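Tendthorpe Robotics Open Day

The Tendthorpe Robotics Open Day is a public event held each November at the Bandell workshop in Tendthorpe. It was started by Roy Ellwood and is now run by Araceli Ledesma. The most recent one drew 698 visitors.

Demonstrations

The main demonstrations are given at kitchen tables set up along one wall of the workshop. Each lasts 8 minutes and is repeated through the day, with a short talk before the first run. Visitors stand on three sides of the table and may ask questions while the arm is working.

The dish handling table is run by Rima Geagea. It uses the Drana arm, which has a two-finger gripper and a small camera at the wrist. The work is done with ordinary bowls - a large white one with streaks of residue inside, on a red tabletop spotted with water, is typical. Glossy surfaces and water droplets both throw back bright points of light, and Geagea's talk deals mainly with how these affect the camera view.

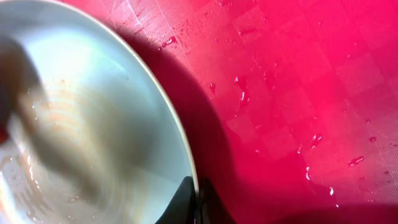

Visiting

Doors open at 10 a.m. and the last demonstration begins at 4 p.m. Entry is free. School groups book ahead through Ashley Lockwood at the Bloxham office. Children under 7 must be with an adult.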